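Home Archive Laundry Floors Contact

Stacked unit, notes after the March move

The stacked washer-dryer went in on a Saturday and I have been keeping notes on it since. It is one white tower with two round doors, one over the other. My last setup was a side-by-side pair in the basement at Kavanagh Street, so most of my habits had to change.

The first is basket position. I used to keep the basket on top of the dryer. With a stack there is no usable top, so the basket goes on the floor in front of the tower, close enough that a dropped sock lands in it.

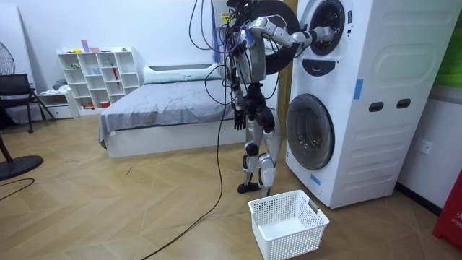 The second is door swing. The upper door opens to the left and needs that side clear at head height. I had planned a shelf there and have moved it to the opposite wall. Measure with the door fully open, then add 3 inches.

Leveling took longer than the hookup. Herringbone flooring does not give you one long board to sight along, so I used a level on the cabinet in both directions and adjusted the feet in quarter turns. Recheck after 9 loads. Mine had settled slightly at the left front foot.

For the lower drum I unload by feel along the back wall first, then the door seal. Small items collect in the seal. Bend at the knees - the opening is lower than it looks.

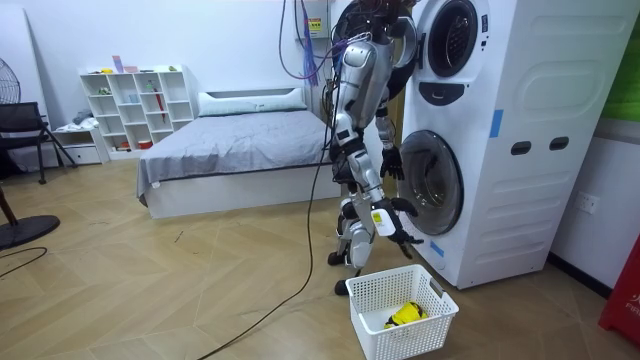 The lower door, with the side handle slots at right.

Next job is the lint routine. I will post the intervals once I have enough loads logged.

3 comments

Teresa Mulcahy
Did you put a mat under it? Ours walked on a wood floor until we did.

gulleo513
Same question about the mat. Also, which way does the lower door open?

Author
No mat so far. If it walks I will try a thin rubber one. I'll put the lower door clearance in the next post.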